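Re: [floor-automation] Shuttlecock sorting and the bench roles

Rimantas Lapiņa wrote:
> Before we sign off on the Dalwood changeover I would like a plain
> statement of what happens to the bench positions. The proposal says
> "operators move from handling to demonstration and review." My people
> have asked me what that means in hours, in pay grade, and in who gets
> blamed when the cell drops product. I did not have an answer for them.
> I also do not see why the grip tools have to be used for the whole
> shift.
>
> Rimantas

Rimantas, all,

I will take these in order. The task under discussion is the transfer of yellow shuttlecocks at the sort bench, with the clear tray on the white board as the set-down point. 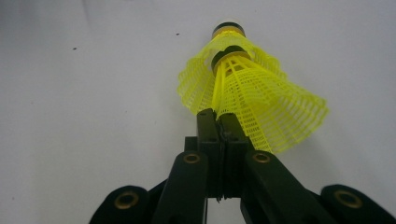
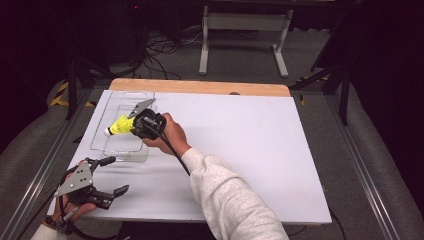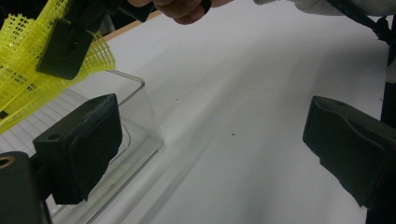 1. Hours. Total bench hours do not change during the recording phase. The phase is scheduled to end in May. After that the Furkdale line takes over single-piece transfer, and the bench keeps nested pieces, damaged skirts and anything the vision check rejects. I expect reject handling to be steady work but less of it than we have now. I can't give a figure until the line has run through a full stock change, and I would ask that we not put one in the minutes.

2. Pay grade. Demonstration is currently logged under the handling code. That is wrong in my view. The operator is choosing the approach angle, the closing point on the skirt and the release height, and the controller is trained on those choices. Kiều Hầu has drafted a separate code with its own rate. The draft is with Sallutow and they have not replied. Until they do, please have your people write "demo" in the remarks column so the hours can be recoded later.

3. Fault attribution. Drops by the cell are charged to the cell. The log carries an operator ID because we need to trace inconsistent grips, and I accept that this looks like a scorecard. Tõnu Mets will replace the ID with a station number in the exported files. The raw files stay on the local machine, and supervisors will not have access to them.

4. Grip tools for the whole shift. They do not have to be. The original schedule came from the Eglītis site, where the parts are heavier and slower to move, and it was copied over without review. Shuttlecocks are light, but closing on a mesh skirt takes fine control, and the complaint from the bench is thumb fatigue and wrist angle. The revised pattern is 100 transfers, then a change of task for at least 12 minutes. Tray changes and paperwork count as a change of task. Reject inspection with the tool in hand does not.

Two technical points that affect the bench directly:

a) Closing force. If the fingers close too far down the skirt, the rim deforms and the piece can go into the tray crooked. Saulius Avotiņš wants a mechanical stop on the linkage. I would prefer to leave the travel open and let the operators show where the limit is. They know it already, and a stop would hide that from the recording. Comments from anyone who has used the tool are welcome on this one.

b) Nesting. Pieces that go one inside the other are the main reason we still need hands. The present controller treats a nested pair as a single long part. Version 2 should separate the cases, but I have seen no test results and would not plan staffing on it.

What I think is missing from the proposal is a route back. If someone spends several months on demonstration and review, their handling speed drops, and the old target should not be waiting for them when they return to the line. I have asked for a run-in period to be written into section 4. Rimantas, if you can send wording by the end of the month I will put it in as is.

Aivar Navickas
Process Engineering, room 1914

Related messages in this list
- Recoding of bench hours, draft from Kiều Hầu
- Furkdale line: reject chute position
- Tool cable routing on the left-hand side
- Station numbers in exported logs (Tõnu Mets)
- Dalwood changeover, open items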